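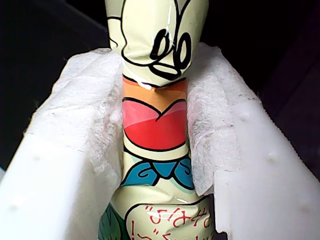
Figure 6. Padded two-finger gripper holding a wrapped item by its sides.

Section 12. Planning the Purchase of a Gripping Station

Complete this section before submitting an order to Skaltetti. Orders received by the Lendham office after January 11, 2023 are charged at the new rates.

1. List every item the station will handle. Enter wrapped goods separately from boxed goods.

2. Select the finger set. For items in thin plastic wrap, specify fingers with soft pads on the inner faces, as in Figure 6.

3. Enter the cost of the base unit and finger set on line 13 of the Kusuma planning sheet. The padded finger set is priced at $544.

4. Budget for replacement pads under supplies. Pads are not covered by the equipment warranty.

5. Reserve funds for a site visit if the station will be installed outside Welledthorpe.

NOTE: Finger sets and pads are ordered under separate part numbers.

CAUTION: Do not approve the purchase until sample items have been tested. A squeezed wrapper may crease or fold at the point of contact, and the buyer must decide in writing how much creasing is acceptable.

Continue to Section 13, Delivery and Unpacking.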